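Two-arm cell at Nirkenach — October inspection checklist, with comments
Filled in by Cormac Conneely. Second reader: Cillian Mac Suibhne.

Please go through it in order and write a proper comment beside each item, even where you are happy with it. A bare tick is no great help to whoever has the next shift.
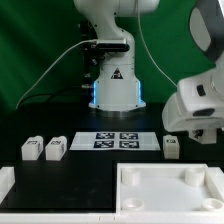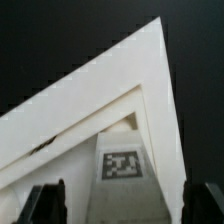 The marker round comes first, and I do ask everybody to take their time over it, however well the cell ran the evening before. Every printed marker has to be flat, clean and firmly stuck down, and that goes for the little ones on top of the three white blocks every bit as much as the four on the mat. Wipe with the soft cloth only, please — the Bastos wipes lift the ink, as I learned to my cost.

1. Markers on mat and blocks
Result: pass.
Comment: Gave them all a gentle wipe. Cillian, would you look out the spare sheets when you have a minute?

2. Mat position
Result: pass, after adjustment.
Comment: It had crept a little towards the tray, so I squared it up and ran the Kako check again from the start.

3. Cables
Result: pass.
Comment: Moved both arms slowly through their reach and watched the white cable at the camera the whole way. It never pulled tight, I'm glad to say.

4. Gripper fingers
Result: pass, with a note.
Comment: Fingers close evenly. They have done more than 3000 picks and we change them at the next service, so do have the new pair on the bench beforehand.

5. Wrist camera
Result: look again.
Comment: The marker on the block comes out rather soft close up. Clean the lens, and if it is no better, refocus using the Kakell card at 200 mm.

6. White parts and tray
Result: look again.
Comment: There is a dark, jagged line across the inner ledge of one piece. It may be a crack or only a scuff, so run a fingernail over it with the arms powered down.

7. Warning label and base screws
Result: pass.
Comment: Label clean and readable, screws all snug.

Items 5 and 6 stay open until Cillian has signed them.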